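# How We Built a Hand That Can Hold a Cup

Our workshop in Lollbridge has lots of tools, and one of them is a hand with only two fingers! It's called a gripper, and we put it together ourselves on a Sunday.
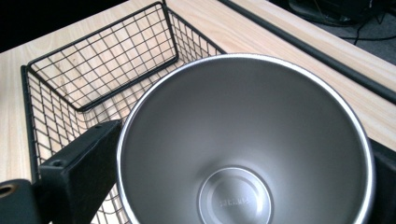 You might wonder why we stopped at two. Your own hand has four fingers and a thumb, and it can do amazing things, like tie shoelaces and peel oranges. But try this. Tuck away everything except your thumb and your pointer finger, then pick up a pencil. Easy! Now try a spoon, a sock, an eraser. You can do a huge number of jobs with a pinch, and a pinch is what our gripper does.

## How does it pinch?

Ours is the hand-held kind. A person carries it around and squeezes a handle, and the squeeze travels through a set of gears to the fingers. When you squeeze, both fingers slide toward each other at the same speed, so they meet in the middle. When you let go, a spring pushes them apart again. We named it Flonard, after a very bad drawing of a lobster that hangs by our door.

The fingers are black plastic, and they bolt on with screws. Plastic is softer than metal, so if you screw straight into it again and again, the hole wears out. The trick is a threaded insert – a tiny metal tube with grooves on the inside for the screw to grab. You warm it up and press it into the plastic. (That's a job for a grown-up, the tip of the tool gets hot enough to melt things!)

## Why are cups so tricky?

A steel cup is smooth and it's round. Flat fingers only touch a round thing in small spots, so there isn't much to hold on with. The force that stops things from sliding is called **friction**. Rub your hands together and you can feel it. Shiny steel doesn't give you much, and a cup with sloping sides is harder still, because a pinch can make it slip up or down.

Our first fingers dropped the cup 30 times in one afternoon. What a racket! We made 3 new pairs after that, each a bit wider than the last, and the widest ones were the best by far. Lining up the fingers helps too. If one sits higher than the other, the cup tips over as soon as you lift it.

## Try it at home

You can make a pinching hand of your own. You need:

- 2 wooden craft sticks
- a small wad of folded paper
- a rubber band
- a plastic cup

Put the paper between the sticks near one end and wrap the rubber band tightly around that end. Now squeeze the sticks together and try to lift the cup by its sides. Does it slide? Wrap another rubber band around each tip and have another go – rubber has loads of friction!

Next we want to add a motor, so Flonard can squeeze all by itself.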